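Print this story | E-mail this story

Visitors try their hand at robot training during Unar open house

11/28/23

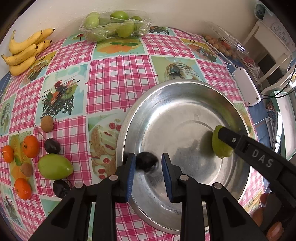
Two hand-held grippers at work in a steel fruit bowl during Unar's open house in Marsden.

MARSDEN – Grown adults lined up to sort fruit at the Unar workshop, and plenty of them got back in line to do it again.

The small robotics company opened its doors to its neighbors for the first time since moving to town in August, and more than 86 people came through. The big draw was a kitchen-style table with a steel bowl, a pile of fruit and a set of hand-held grippers that visitors could squeeze open and shut themselves.

The idea is pretty simple. A person does an everyday job with the grippers, a camera records it, and the recordings are later used to teach a robot arm to do the same job. Before the open house, the Marsden team had saved 3,726 recordings, and 1,759 of those were of fruit.

"Fruit is wonderful because no two pieces are the same," said Inna Pavliuk, who runs the recording sessions. "A plum is slippery, a mandarin gives a little, and a banana is just a funny shape. You feel all of that in your hand, and you change your grip without thinking. We want the robot to learn that too."

It is harder than it looks! This reporter chased one plum around the bowl for what felt like a full minute before getting a hold on it. A girl of maybe nine, next in line, picked it up on her first try and moved on to the mandarins while her dad clapped.

In the back room, engineer Joscha Hollmann ran a robot arm named Dulura through a sorting routine it learned from earlier recordings. It was slow and careful, and it dropped a lime once, which got the loudest cheer of the afternoon. Hollmann laughed along with everybody and started the run over.

"People root for it," he said. "I didn't expect that, but I like it."

He stayed well past closing time answering questions, mostly from kids, about whether Dulura could make a sandwich (not yet) or braid hair (also not yet).

Unar plans to hold another open house next year, this time with dishes and folded towels on the table. Anyone who would like to come can leave a name at the front desk.

Contact us | Copyright 2023 Marsden Cutus. All rights reserved. | Back to top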